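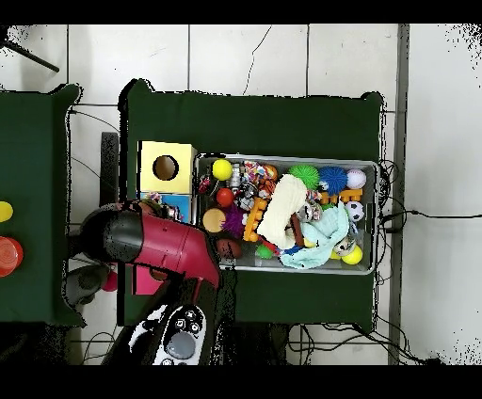
A mixed load is a set of loose articles that differ in shape, size and surface but share one container. Most stores of play equipment begin as mixed loads, and the first task in ordering them is to decide which property will govern the sort. Shape is the usual first choice. In the tray shown, a shape sort would place the baseball, the football and the spiky balls in one class and the orange building blocks in another. The light-blue cloth has no fixed shape and falls outside both classes. Articles of this kind are termed *soft remainder* and are treated in section 5.

A sort by surface gives a different result. Smooth balls and spiky balls separate, and the plush toys form a class of their own. Neither sort is more correct than the other. The choice depends on how the articles will be cleaned, stored and issued.

The Dernmont scheme, used throughout this chapter, applies shape first and surface second. It was drawn up for nursery stores holding up to 1,000 articles and assumes that a single person can sort one container in 15 minutes. The older Prorkik scheme sorts by colour and is described only for comparison.

Layering must also be considered. Articles in a full container lie over and under one another, and a count made from above will be low. The cloth in the second view lies beneath a cream-coloured fluffy article, and a small green ball shows near the bottom of the bin. A surface count is therefore recorded as a minimum.
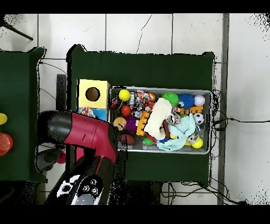 ## 1.1 Terms used in this chapter

**Article:** any single item that can be lifted without moving another item attached to it.

**Container:** a bin, tray or box with a fixed rim.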